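Home | Archive | Threads | Search | Log in

trekedus-users: Re: planner stalls over full bins

The stall is in the collision check. You are feeding Trekedus the raw depth cloud, and in a full bin every ball and scrap of cloth becomes its own obstacle. Our cloud had 3013 points left after filtering and the planner still spent most of its time on the last bit of the descent.

> We moved from Slanina to Trekedus in September. Free-space moves
> are fine, but over a full bin the plan times out at 80 ms and the
> arm holds its last pose. Raising the limit only delays it. Is there
> a setting we have missed?

There is no single setting. What worked at Brindale was to split the move in two. Plan to a point 35 mm over the target with the full cloud, then switch to a straight-line descent with the bin walls as the only hard obstacles. Soft items go in a separate list with contact allowed. You will need Gumari 2 or later for that list, as the older one drops it without a warning.

Our bin is a wire basket of balls, plush toys and folded cloths, and the mesh sides need a solid box model or the planner tries to go through the gaps.
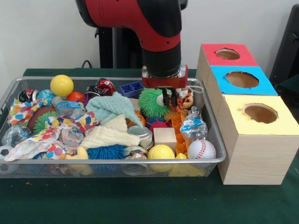

Does the descent still need a time limit?
Keep one, but set it on the controller so that a late plan can't block the stop signal.

Comments

Same fault on our cell. Splitting the move cleared it.

Where does the contact list go, the scene file or the task file?

Scene file. The task file ignores it.

Previous thread | Next thread | Top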